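Plomholm Gallery Support
Ticket 2238: Audio guide goes silent in Room 4 of the Pasichnyk exhibition
Status: Resolved
Opened by: Lanying Yao, Visitor Services
Assigned to: Leif Forsberg
Opened: March 13, 2021

Lanying Yao wrote:

Hello Leif, and I'm sorry to send you another one so soon after the ticket desk business. We are having trouble with the audio guide in the Pasichnyk show and I'd love it if you could take a look when you have a minute. Visitors pick up a handset at the front, they go happily through the first three rooms, and then when they walk into the room with the big harbor paintings the voice stops in the middle of a sentence. The little screen still shows the title of the painting. If they press play again it starts over from the beginning of the track, gets a few words in, and stops.

It doesn't happen to everybody, which makes it hard to explain at the desk. A very sweet couple this morning had one handset that worked and one that didn't, so they stood there with their heads together listening to the good one. I have been giving people the printed booklet and they have been very nice about it, but we only printed 200 of those and I don't want to run through them before the school visits.

Leif Forsberg wrote:

Hi Lanying, no need to be sorry, I'd much rather hear about it early. A few questions so I can narrow it down. Is it the same handsets each time, or does it move around? Are the visitors using English, or one of the other languages? And does it happen on every track in that room or only on the harbor paintings? If you could put a bit of tape on any handset that comes back with a complaint and leave it out of the charging rack, that would help me a lot. Please don't reset them, even though I know I'm always the one telling you to reset them.

Lanying Yao wrote:

Tape is on! I have 14 of them set aside in the blue tray under the desk. Junhao was on the floor this afternoon and he says it's only the harbor paintings, tracks 31 through 36. The portraits on the opposite wall play all the way through. English and Spanish both do it. We haven't had anyone ask for French today so I can't say.

Junhao Zheng wrote:

Adding what I saw while it's fresh. I walked the room with one taped handset and one good one. On the taped one, track 31 cuts out at the words "the artist's second winter" every single time. I moved all over the room, out in the hall, even back by the elevators, and it cuts at the same place wherever I stand, so I don't think it has anything to do with the room or the wireless. The good one plays the whole thing and the reading is a little different. It says "the artist's first winter in the north" and then goes on about the ice.

Leif Forsberg wrote:

Junhao, that is a wonderfully useful note, thank you. Two different readings means two different versions of the audio, and I think I see where this is going. Shaohua, did the script for the harbor paintings change after we loaded the first batch?

Shaohua Qian wrote:

Yes, it did, and I'm afraid that was me. The lender wrote to us very late to say that our dates for the harbor series were off by a year, and of course they were right. We had the narrator come back in and record six tracks again in English and Spanish. French was recorded later than the others, so it had the right dates from the start. I sent the new files to Darcy with the same track numbers as before. I hope I didn't cause the trouble by keeping the numbers the same - it seemed the tidy thing to do, with the wall labels already printed.

Leif Forsberg wrote:

You did the right thing, Shaohua, the numbers have to match the labels. I've plugged in three of the taped handsets and they all tell the same story. The handset keeps a small list of how long each track is and where it starts. On the taped ones, some of the new audio was copied over but the list is from the old set, and a few tracks have a piece of old recording with nothing after it. It looks like a sync that was interrupted partway. I'm going to check the loading PC in the workshop next, as that's the machine that runs Gindel, our handset loader, and everything goes through it.

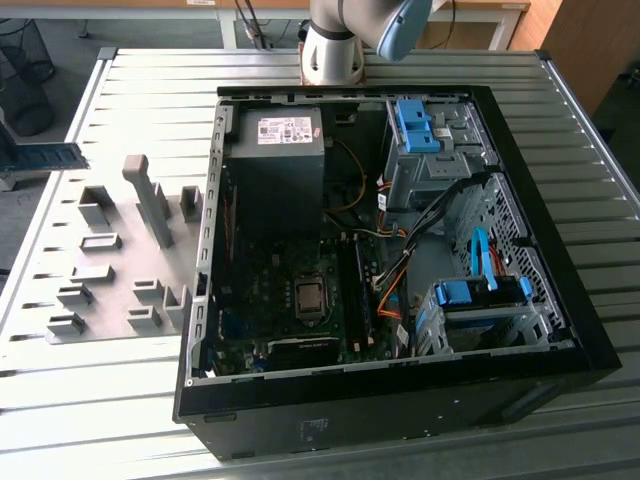 Desktop tower on the bench, side panel off.

Nothing in the hardware gives me any reason to worry. I ran the disk check, I ran the memory check overnight, and both came back clean. The Gindel log was much more interesting. The rack holding the taped handsets started its sync at the end of the day, got as far as track 33, and then the job was marked "paused by schedule" and never picked up again. The other racks had finished before that. So the job didn't fail, exactly. It was put to sleep and nothing woke it.

Darcy, do you know anything about a schedule? I don't remember setting one up.

Darcy Harawira wrote:

Oh dear, yes. That goes back to last July, when we had the Prana sound installation in the lower hall. The artist's speakers picked up a buzz whenever the racks were syncing, so we set Gindel to stop all jobs at closing time so that the evening events would be quiet. The show came down and we all had cake and I don't believe anyone ever went back in to take the setting off. It hasn't mattered until now, as we normally load the handsets in the morning. With the late files from Shaohua I started the sync after lunch and went home thinking it would finish by itself. My apologies to everybody, and especially to Lanying's couple.

Leif Forsberg wrote:

Mystery solved, then, and no harm done! What I've done:

Removed the closing time pause from Gindel's schedule.
Cleared the track list on all the taped handsets and loaded the full set again, English, Spanish and French.
Played tracks 31 through 36 to the end on each one, in English and Spanish. I now know a great deal about ice.
Turned on the warning email for unfinished jobs. It will go to Darcy and to me.

Lanying, they're back in the blue tray with the tape off. Could you put them out tomorrow and let me know how they do? I'll leave the ticket open until I hear from you.

Lanying Yao wrote:

All out on the floor since opening and not one complaint. One gentleman did say the narrator talks too fast, but he said that about the portraits too. Thank you all so much. Please go ahead and close it.

Shaohua Qian wrote:

May I ask one small thing before it closes? The booklet still has the old dates for the harbor series. Should I open a separate ticket for that or write to the print shop myself?

Leif Forsberg wrote:

Straight to the print shop is fine, and copy Lanying so she knows when the new ones are coming. Closing this one.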